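Reading time: 5 min
Last updated: October

3.2 Handling of cloth items at the table

The Skelville sessions covered 518 cloth items, sorted under the Stornier scheme into flat goods, shaped garments and small pieces. Flat goods were folded in halves and then in thirds. Small pieces — napkins, dust cloths, single squares of fabric — were the least consistent group, as they have no seam or collar to serve as a starting point and can be picked up at almost any place.

Grip location was coded as edge, corner or body. A body grip leaves the cloth bunched at the point of contact, with the remainder hanging in a fold (Figure 4). Of the 216 small pieces, 200 were coded by both raters without disagreement; the others were reviewed a second time and assigned by the Dogbe rule, which gives priority to the lowest free corner.

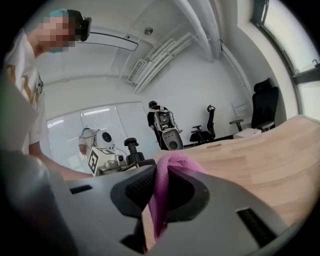 Figure 4. Pink cloth held in the jaw of a hand-held gripper, with the light wooden tabletop beyond.

Work surface was treated as a separate factor. On wood, light fabric slides when one side is pulled, and the fold line moves with it. The Ukness protocol therefore calls for one hand flat on the cloth before the second fold is made. Pieces that had shifted were opened, smoothed from the center outward and folded again. Refolds were logged under the same item number and do not enter the totals in Section 4 — a choice that lowers the apparent effort for small pieces more than for shaped garments.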